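Cinmont Two-Arm Bench Kit: Review After a Summer in a Shared Workshop

The Cinmont kit is sold to small workshops and home builders who want two arms on one table without designing the mounts themselves. Our shop bought it in used condition for $3,450, which included both arms, two wrist cameras, the grippers and the control box. The table was ours. I have had it on the bench since August and used it mainly for one job: picking up small drink bottles, passing them from arm to arm, and standing them in a slanted rack.

Assembly is straightforward. The bases bolt to the table edge and want a top that does not flex. Our first top did, and calibration drifted between sessions. After we changed to a stiffer one, it held. The manual gives no figure for minimum thickness and should.

Handover is the task I would use to judge any two-arm kit. One gripper holds the bottle body, the other closes on the cap end, and the first one lets go. The release delay is a single value in the config file. The default is too short for a smooth cap.

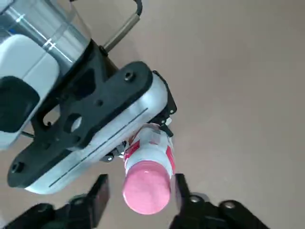 Handover with the cap pointing down, from the wrist camera of the receiving arm.

With the delay raised to the next step, the drop rate became acceptable. Over one evening I logged 26 handovers and lost 2, both on bottles with a wrinkled wrap. The stock finger pads are hard. A softer pad would be a cheap improvement, and Cinmont does not offer one.

Reach is adequate. Both arms cover the middle of the table with the elbows well bent, and the right arm gets to a rack in the far corner. The awkward zone is directly in front of each base, where the arm folds back on itself and slows down. Place nothing there that needs to be picked.

Cable management is the weakest part of the kit. The leads are long, the supplied clips are few, and slack ends up on the work surface. Plan on buying a sleeve.

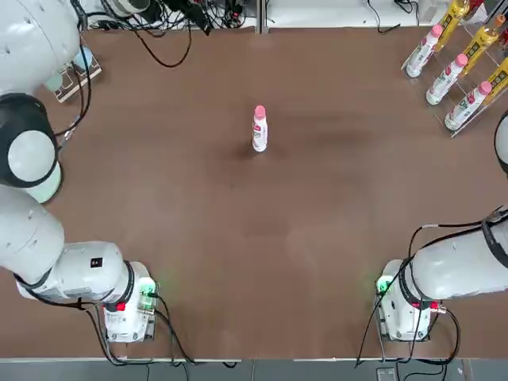 Reviewed by Lindalva Portela
Workshop Tools and Automation

The grippers are parallel-jaw units with black linkage plates. On round objects they hold best low on the body, provided the approach is square. If the approach is off, the bottle turns in the jaws as they close, and the label ends up facing somewhere new. For stacking this is harmless. For any job where the label has to face forward, allow for a correction move.

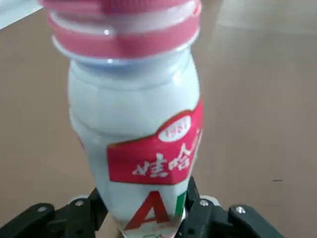 Photo: Lindalva Portela

I compared the grip force setting with the Ziltari gripper we used before. The Ziltari has finer steps at the low end and is easier on thin plastic. The Cinmont has 3 usable levels, and the lowest already dents an empty bottle. With full ones I saw no marks.

Wrist camera quality is fair. Focus is fixed, close objects are slightly soft, and a pale table under strong light washes out toward the far side. White bottles on a light tan top are a poor combination for detection. The colored cap does most of the work, so I set the detector to look for the cap first and estimate the body from there. A darker mat would probably help more than a better camera.

Bottles lying down are harder than bottles standing up. The arm has to choose a wrist angle across the body, and the stock planner tends to line up on the center of the detected box, shadow included.
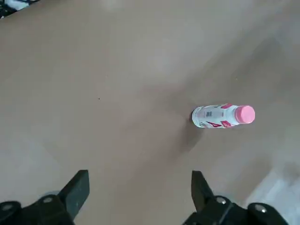
The fix was to lower the shadow sensitivity and open the jaws fully before the final approach. Rezende, the planner add-on, handles this with a separate shadow filter and is worth installing if you expect objects in random positions. It took me one evening to set up, most of it spent on version conflicts. Femis also has a planner for this kit, but the release I tried would not load the second arm.

Noise is low enough to talk over. Recovery after an emergency stop is slow, as both arms return home one after the other and there is no option to change the order.

Good: rigid bases, repeatable motion once calibrated, config files in plain text.
Bad: cable slack, hard finger pads, coarse force steps, thin manual.

At the used price I would buy it again for light pick-and-place. At the list price I would look at a single arm with a better gripper first, unless handover is something you need.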